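The Fourth Chair

Marjan Abbasi bought the chairs in April, when the shop on Narasberg Street was closing and everything in the window had a red sticker. There were four of them, in flat boxes, and she carried them home in two trips on the number 7 bus. The driver looked at the boxes and then at her, and he did not ask for a second ticket.

She put three of them together on the first evening. The fourth stayed in its box behind the door of the back room, and in the summer she hung her coats over it, and after some time she stopped seeing it.

"You have three chairs and a box," her brother-in-law Mojtaba said when he came to visit. He was a man who noticed furniture. He had worked for eleven winters at Bahrami, the company that made tables for schools, and when he entered a room he always pushed a little on the back of a chair before he sat down.

"Three is enough," Marjan said. "Who is coming?"

He did not answer this. Her husband had been dead for two years, and it was his brother who was asking, so both of them knew the subject very well.

The letter came at the end of November. It was from her daughter in Matatar, who wrote real letters, with a pen, because she knew that her mother liked to keep them. She would come on the Friday with her husband and the boy. They would stay for 6 nights. The boy was bigger now, she wrote, and he did not sit on laps anymore.

Marjan read this line several times. Then she went to the back room and took the coats off the box.

It was 2 December 2021, and the light was already weak at three o'clock. She spread the black mat on the tiles, the big one, so that the plastic would not get scratches. The paper with the instructions had become soft from the damp and there was a brown ring on the page she needed. She telephoned Mojtaba.

"Seat down, legs up," he said. "Do not be polite with it. Push until you feel it stop."

"And if it breaks?"

"It will not break. Plastic is more patient than you."

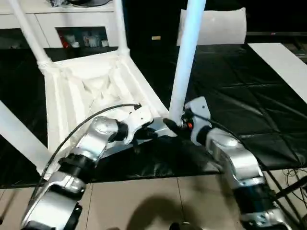

The white chair upside down on the mat, its four legs in the air.

She left the telephone on the floor with his voice in it. He was telling her about a chair he had seen in a hospital, and who had made it, and what was wrong with it. She said yes and no in the right places. When she looked at the underside of the seat, with all its ribs and small triangles, she thought that it was a lot of work for a side that people never see.

"Are you standing it up?" he asked.

"Wait."

She turned it over and put it on the tiles. She pushed on the back, the way he always did. One leg made a small sound and then was quiet.

"I heard that," Mojtaba said. "Turn it back. The one that made the noise, push it again."

She turned it back and pushed again, with her whole weight this time, and her hand hurt. Then she stood the chair on its feet and sat down on it in her apron, in the middle of the back room, with the light off.

"Now it is good," she said.

"You are sitting?"

"I am sitting."

He was silent for a moment. She could hear his kettle.

"What does the boy eat?" he asked. "I can bring something on Saturday. But then you will need another chair."

"You can have mine," Marjan said. "I will be at the stove."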